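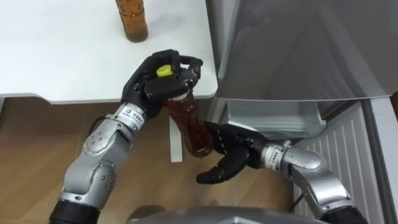
Chapter 7
Machines and Household Work

Learning goals
Explain why a simple chore can be hard to automate.
Read a success rate with care.

Putting away groceries takes a person a few minutes and little thought. For a machine, moving one bottle from a table to a refrigerator is a chain of separate problems. It must find the bottle, choose where to hold it, keep its grip as the liquid shifts, and open a door. Clear plastic adds to the difficulty, as it reflects light and shows what lies behind it.

Can machines do such chores yet? The Plesmont kitchen trials, directed by Ekene Chukwu, give a partial answer. Of 3,017 attempts to move a bottle or jar, 2,620 ended with the item in its place. A household that accepted this rate would still be picking things up from the floor every day.

Section 7.1 examines grasping with one hand and with two. Section 7.2 turns to the shop floor at Briggs, where parts arrive in the same position each time. Before reading on, list the steps in one chore you did this morning.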